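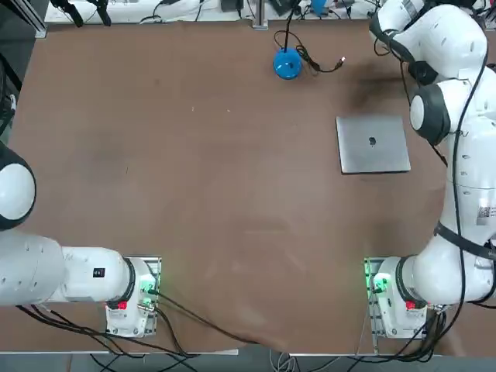
The silver laptop, the Blueberry, and the cord I'm about to complain about.

So I did the big table. If you've been reading for a while you know I've been promising this since spring, and I kept writing about soup instead. But July is slow, and Dayana Ticona (who has the other half of the room and much higher standards than me) left a sticky note on my chair with one word on it. The word was "table." Fair enough!

I started a little after eight in the morning with coffee and a shoebox. My only rule was that anything I hadn't picked up in 18 days had to go in the shoebox, and anything in the shoebox had to be carried out of the room before lunch. I got the number off a radio show, I think? It might have been about closets. Anyway it worked better than the time I tried sorting by color.

What went in: pens (all dead), a tape measure that doesn't retract, the manual for a Camport label maker I gave away two years ago, eleven thousand rubber bands, and three mugs that were never mine. The mugs went straight back to the kitchen and I'm not discussing it further.

The laptop stays, obviously. It's closed when I'm not typing on it now, that's the new deal with myself, because an open laptop is an invitation to read about sourdough for an hour. I also like to set it square with the table. Dayana says that's the first sign. The first sign of what, she won't say.

And then the round blue thing, which we call the Blueberry and which I will defend to anyone who asks. It's shiny, it's cheerful, and it's pretty much the only color on a very brown surface. The cord is another story. It's black and curly and it has opinions. I lay it flat, I turn around, and it has wound itself back into the same loop with the little USB plug sticking out at the end. I tried a twist tie and hated it. I tried one of those stick-on clips from Prarard, and it held for one whole day before the sticky part gave up. If you have a cord trick that doesn't involve tape, please leave it in the comments, I will try anything once.

The surface itself took most of the morning. I'd been telling people the pale streaks were dust. They are not all dust. Warm water and a drop of dish soap got the first layer, and a dry towel after that, and then I spent a silly amount of time on hands and elbows with my cheek next to the table looking for crumbs. There are still scuffs and I've decided to live with them. Somebody at the Baloyi hardware counter tried to sell me a polish, and I read the back of the bottle and it said not for use on like five different things, so I put it back.

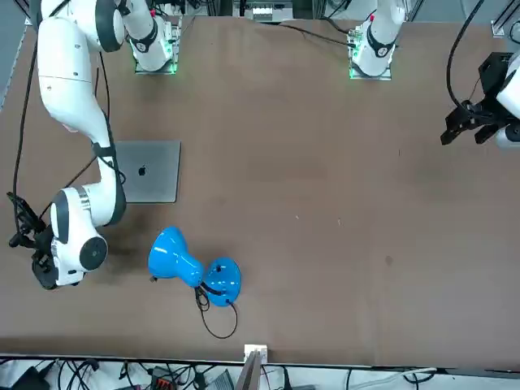
Same brown table from the other angle, with the laptop shut and the Blueberry keeping it company.

There's a small dark spot on the surface, if you're the kind of person who zooms in. I have scrubbed spots like that on this table before and gotten nothing for it except a sore wrist. Dayana votes coffee, I vote ink.

The shelf behind is a whole other post. Cables, clips, a black box, you name it. I opened my mouth to say I'd do it the same afternoon and then I closed it again and went to get a sandwich. I did buy a set of Brarkivance bins for it - more than 21 dollars for plastic, I know, I know - and they're in the trunk of my car, where they will probably stay until it rains.

A couple of you asked in the last post if I use a desk pad. I go back and forth! I like how they feel under my arms, but mine always wrinkle at one corner and then I can't think about anything else. My sister irons hers (on low, under a dish towel, she wants me to add). I haven't gone that far.

Total time was 3 hours with the sandwich, and the shoebox did leave the room before lunch, so I'm counting it. The sticky note is on the inside of my planner now. Next up is either the shelf or that lemon thing I burned last week and want to try again at a lower heat. Probably the lemon thing.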